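Three bins on a table: does sorting the small stuff do any good?
Speaker notes, Tetsuya Koyama
Eddale, Monday, second slot after lunch

Start without the slides. Ask who has bought bin bags this year while already owning bin bags. Wait for hands. Put mine up too.

Then go straight to the table.

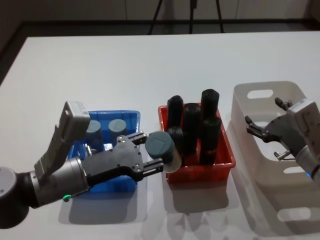
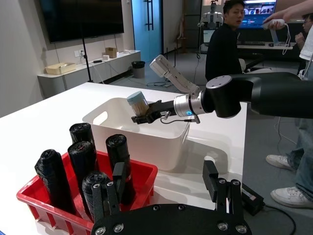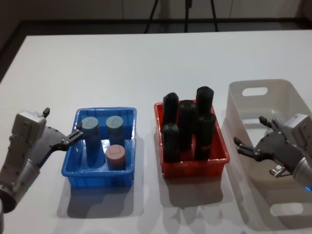

Slides 3 to 5. The sorting table, with the red container in all three views.

SLIDE 3
Let them look for a few seconds before talking. It looks tidy and people like it. Ask what they like about it. Last time I got "the colours" three times, and someone at the back said "I want those bins". Leave that hanging, it comes back on slide 7.

My position, said early so they can argue with it: I don't believe most of what is claimed for sorting small household goods by kind. I think it makes a drawer look looked after. I am less sure it saves anyone time or money, and I've been trying to find out.

SLIDE 4
Stay on the red crate. Five rolls of black bags, all on end. From this side you can see they're bags. Go back to slide 3 and the view from the other side gives you rounded black tops and nothing much else. What size are they? How many are left on each? Kitchen or garden? You don't know, and you wouldn't know at home either without picking one up.

Point out that the heights differ. A shorter roll may be a smaller bag, or a part-used one. Sorting them together tells you they are all bags. You knew that.

Toothpicks (or bamboo sticks, don't get drawn in): the clear tub with the light blue lid, over the white bin. I have more time for the tub than for any of the bins. It's see-through and it has a lid. You can tell from across the room that it's full. If you take one thing home from this talk, take the tub.

Question that always comes: what goes in the white one? My answer is that the biggest bin in any row ends up as "other". Give it a month. I've never seen one that didn't, whatever the label said on day one.

SLIDE 5
Blue bin. Two blue-grey cylinders and a pink one, front left corner free. Ask the room what they'd put in the free corner. You will get a different answer from every row. The gap is where sorting goes wrong in my experience. A bin with space in it gets used for whatever is in your hand.

Then ask whether the pink one belongs with the other two. Same sort of shape, different colour. Half the room sorts by shape and half by what the thing is for, and couples sitting together will disagree. Let that run for a minute if it's lively. Cut it off if it's about dishwashers.

SLIDE 6: THE NUMBERS
Go slowly here, I rushed it in November.

Our household log at Eddale had 147 homes that started. 140 finished. Each wrote down every time somebody went looking for a small consumable (bags, batteries, string, foil, cocktail sticks) and whether they found it where they first looked.

2,618 searches in the homes that sorted by kind. 1,372 found at the first place they looked. So a bit over half. I was expecting better, given the trouble people had gone to.

Be fair about this. It was a self-kept diary. People forget to write down the easy ones, so the real result is probably kinder to the bins than mine. Also I had no proper comparison group, and somebody will say so. Agree with them. What I will not agree to is that the bins can be assumed to work until shown otherwise, which is how the subject normally gets talked about.

SLIDE 7: THE BINS THEMSELVES
Back to whoever said they wanted those bins (or say "somebody always wants the bins").

Windemen catalogue page. Read out the line about a calmer cupboard. Don't do the voice.

Next to it the Zeso set, with stick-on labels. In the diaries the labels were the thing people were proudest of and the thing they stopped believing first. One home had a tray marked STRING with no string in it from week two. They never changed the label. They said they'd got used to it.

I have nothing against a plain open bin. It's cheap, you can wipe it out, you can lift the whole lot down to the table and see what you've got. My complaint is with buying the bins before looking at the stuff.

SLIDE 8: WHAT DID SEEM TO HELP
Keep this short, it's thin evidence and I should sound like it.

Keeping the thing where it's used. Bags by the bin, dull as that is.

Seeing the contents without lifting anything. Shallow bins did better than deep ones, clear ones better than coloured.

One open, one spare. Any more than that and people lost track and bought again. Five rolls of bags would be a very well-stocked house.

One person putting the shopping away. I can't make this into advice without starting rows. Mention and move on.

What didn't show up at all: colour. Blue bin, red bin, white bin, made no odds that I could find. Visitors couldn't guess the system and the children had never been told it.

SLIDE 9: OKABE OBJECTION
Okabe's point, put as strongly as I can: people sort because they enjoy having sorted, and that's worth something even if the toothpicks still take three goes to find. I think that's right as far as it goes. I'd only ask that we call it a hobby and stop calling it a system. Okabe will be in the room, so look over that way and invite a reply.

IF TIME
Batteries story. Not if we're past twenty to three.

LIKELY QUESTIONS
"Would you just leave it all in a carrier bag?" No. I keep mine in two shoeboxes. One is for things I use every week and the other I should go through.

"Do lids matter?" For small loose things, yes. For rolls I can't see why.

"Isn't standing things on end better?" It fits more in. Whether you can tell them apart is another matter, see slide 3.

"Which bins should I buy?" Go home and tip the drawer out first. Then ask me again.

Handouts are by the door. There are fewer than I'd like, one between two please.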